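Search Search articles Go Menu

We use cookies to remember your reading preferences. Accept Manage settings

Nkosi method

The Nkosi method is a training procedure for robot arms that empty washing machines and tumble dryers. It was put forward by Laurier Girard and Awuor Mosoti, then working together at the Derach laboratory, and is usually grouped with imitation learning. Its main claim is that an arm can learn to find and pull out laundry using only a camera at the wrist, with no fixed camera watching from outside. How far the published results support that claim is disputed.

Background

Cloth is hard for robots to handle. It has no fixed shape, it hides parts of itself, and in a drum it lies against curved, shiny metal that throws back glare. Earlier systems mostly relied on an outside view of the machine, which is blocked as soon as the arm reaches through the door. Girard and Mosoti argued that the wrist view was the only one worth keeping at that point – a fair observation, though several groups had already made it.

Procedure

A person guides the arm through the task while the wrist camera records. The first data set held 782 guided runs, all made on a single front-loading machine. A network is then trained to predict the next short stretch of movement from the latest pictures. The authors left blurred pictures in the training set, saying that a cleaned set would not match what the arm meets in use. A bright towel bunched near dimpled steel, soft and out of focus, is typical of the material.

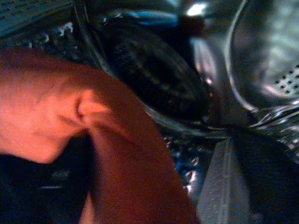
Does the method work on machines it was not trained on? The evidence is thin, as the only published test on other models covered four drums and success fell sharply on two of them.

Results and criticism

The original report gave a success rate for 148 trials, counting a trial as passed once any item had cleared the door. Critics at Fetden pointed out that this rule rewards an arm that drags out one sock and leaves the rest. When they scored the same trials by whether the drum had been fully emptied, the lead over a simple scripted grasp nearly vanished. Mosoti replied that full emptying was never the stated goal. The title of the report suggests otherwise.

A later version, Avier, was trained on over 2,000 runs and is said to cope better with dark items. The recordings have not been released, and no outside group has repeated the work.

See also: Imitation learning – Cloth handling – Wrist cameras

Contact Copyright Back to top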